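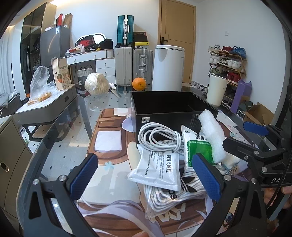
The small things table
Gallery from our tidying evening, Orton House, Vallport

On Tuesday we met again in the ground-floor room of Orton House to sort out small things. By small things I mean what lives in the second drawer of the kitchen, or in the bag behind the door: cables, cords, packets, foam, plastic bags which are too good to throw away. Large furniture we did in the spring, and clothes will come after the summer. The evening started at seven and the last table was finished at a quarter to ten.

There were 16 of us this time. Everybody brought one bag from home and took a place at one of the tables. The rule is the same as before – you may not open a second bag until the first one is sorted. I am writing this page mainly for the people of the Nair building, who asked how we do it and would like to begin their own evening in July.

I have put only two pictures on the page, both from the glass table with the chocolate-bar mat. Many of you like this mat, I know. It belongs to the room and you cannot buy it from us.

The box comes first

At every table we begin with a box, and the box must be open and must have nothing in it. It sounds very simple, but last year we began with boxes which were half full already, and then the new things only covered the old things and at the end of the evening we had heavier boxes and no order. The black one on the glass table is a good size. It is deep enough that a coil of cord can stand in it, and dark inside, so white things are easy to find again.

Around the box we lay out what came out of the bag. We don't make groups yet. At this table there was a white cable, wrapped around itself, and under it a sachet of the Chinese cold medicine called 感冒灵颗粒. A second sachet with a bright green part was next to it, and then the foam.

Medicine

Sachets and packets come out at nearly every table, and each time somebody asks if they can go into the box with the rest. They cannot. Medicine goes into the tin on the shelf by the window while we sort, and at the end each person takes his own home, looks at the date and decides. What is too old goes back to the pharmacy. The Brurkitz pharmacy on the corner takes it on weekdays before noon, please don't leave it at their door in the evening.

Packets with drawings of how to use something are a different case. If we still have the thing, we keep the packet with the thing. If we don't have the thing, we look at the drawings once more, try to remember, and usually the packet goes.

Foam and soft pieces

A long strip of white foam is useful to somebody who sends parcels. The small fluffy pieces are not useful to anybody, although I have heard different opinions on this. We collected foam from all tables in one sack and gave it to the parcel shop in the yard. They were pleased with the long pieces and gave us the short ones back.

Cables

We counted the cables this time, as it was the wish of the Nair people to have a number. From all tables together it was 41. For 19 of them the owner could say immediately what they are for. The others were tried with the lamps and chargers which we had in the room, and those without any use went to the recycling point behind the swimming hall.

How to fold a long cable was the subject of a rather long talk. My own way is as follows: make long loops and not round ones, lay them flat, then take the last piece and turn it around the middle. It should hold by itself without a rubber band. Rubber bands become sticky after a year or two and leave a brown line on a white cable. Leave the plug on the inside of the loops, then it does not catch on other things in the box. Some of us prefer the round coil, and for thick cord I agree with them.

Cord and plastic bags

Cord we keep in clear bags. Sports clothes often come in a strong clear bag, and such a bag can be used for years if you press the air out before you put it away. A bag of cloth you cannot see through, and after one month you don't remember what is in it. We had a short discussion whether the printed name on a bag is confusing. I think it is not, nobody will look for shoes in a bag this size.

Please leave the bag a little open at the top if the cord was used outside. Closed cord begins to smell.

In the picture at the end of this section is the black box with coils of off-white cord in clear bags, one of the bags with adidas on it, upside down. The folded white cable leans at the front, and a packet with red toothed edges lies under it.

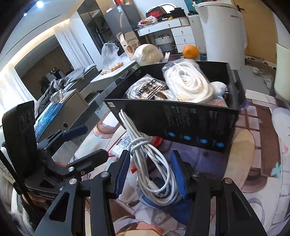
What we write on the box

Every box gets a paper label with the contents and the month. We write it with pencil, because the contents change and the label should be able to change too. Put the label on the short side, as most shelves in our flats are narrow and only the short side is looking at you. Do not stick it over a label which the box already had. In the Nair building the cellars are damp, so perhaps tape over the paper would be wise there.

For the next time

We need more pencils and one more table. The room has 35 chairs, this is more than enough. If you come with a very mixed bag, come at half past six and take the glass table, it has the best light until the sun is behind the houses.

Please wipe the mat when you finish – crumbs of foam stay in it, and the cooking group uses the same room in the morning. The key goes back into the letter box with the green name plate.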